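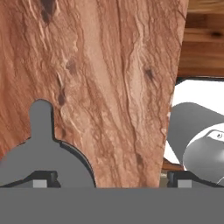 Reddish-brown surface with wavy grain and cracks.

Herncombe Observer Post

Herncombe Observer Post is a small disused aircraft-watching station on the cliffs at Herncombe, 146 metres above the sea. I've been looking after this page for a good while now, so I'll tell it the way I'd tell a visitor, with the bits I'm unsure of marked as such. If you came looking for the Herncombe radar mast, that's a separate site further inland, and people muddle the two all the time!

Purpose

The post was there to spot and report low-flying aircraft coming in over the bay. Radar was poor at picking up anything that hugged the water, so the county paid for people with good eyes, a telephone and a plotting table. An observer would call out the type, the bearing and a guess at the height, and a second person would pass it down the line to the control room. Most of what they reported was friendly, and a fair bit of it was geese (the surviving log has its own abbreviation for geese, which I find very cheering).

The building

What you find up there today is a low brick hut with an open platform on the seaward side, reached by six steps. The hut had a stove, a bench and a shelf for the telephone batteries. The platform held the sighting instrument, a pivoting arm over a gridded map, known to everyone as the Younis table. I used to think Younis was the maker, but Janka Kuruc wrote to me to say that it was the surname of the instructor who trained the first crew, and her letters from the period do bear that out. The instrument itself has gone. Only the bolt holes are left, and they fill up with rainwater.

The hand siren was a Guvidetti, a heavy thing with a crank handle and a red drum. It was tested at noon and the farm dogs hated it.

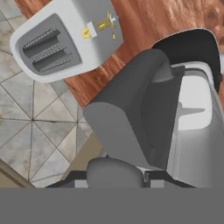
Who was allowed to serve at the post?
Anyone over seventeen who lived within cycling distance and could pass the recognition test, which meant naming aircraft from black silhouettes held up for a few seconds each. Eyesight was checked again every April.

Crews and watches

Crews worked in pairs, four hours at a stretch, and the night watches were by all accounts miserable. Gladys Chambi, the chief observer for most of the post's life, kept the log in a beautiful clear hand and was fierce about it. You wrote down what you saw and what you heard, in separate columns, and woe betide you if you let one leak into the other. Her log runs to 3,773 entries. Of those, 2,032 are sightings and the rest are sound reports, line tests, weather notes and grumbles about the paraffin.

The Durness alarm

The one episode that gets the post a mention in other people's books is the Durness alarm. Durness was the exercise name for a night of practice raids, and the crews had been told to expect 2 aircraft from the south-west. At twenty to four in the morning Oisín Noonan reported a third, flying low with no lights, from the north. The control room took it as part of the exercise and did nothing for eleven minutes. Then the organisers rang back to say they had no third aircraft, and things became rather lively.

A fighter was sent up and found empty sky. No wreckage was ever reported, and no country owned up to a flight. Abelardo Ticona's pamphlet on the affair argues for a civil cargo plane badly off course, and I lean his way, mainly on account of the engine note Noonan described. Sheyla Usuga has looked at the wind readings and thinks the sound could have carried from one of the exercise aircraft as it turned. Her argument is a good one, but it doesn't deal with the fact that Noonan's entry is in the sightings column.

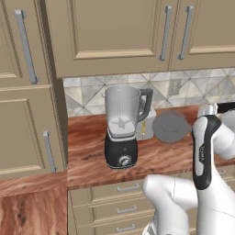

Kitchen corner with beige cabinets and a blender on the countertop.

Closure and present state

The post closed when a newer radar could see down to wave height, and the telephone line was taken out the same month. The land went back to the farm. For years the hut was used for storing fencing, and the roof over the stove end has since fallen in.

You can walk up from the village in half an hour, though the last stretch is steep and turns to soup after rain. The log is kept in the county record office and you need to book ahead to see it. I haven't been able to trace the recognition cards, so if there's a set in your loft, please leave a note on the talk page.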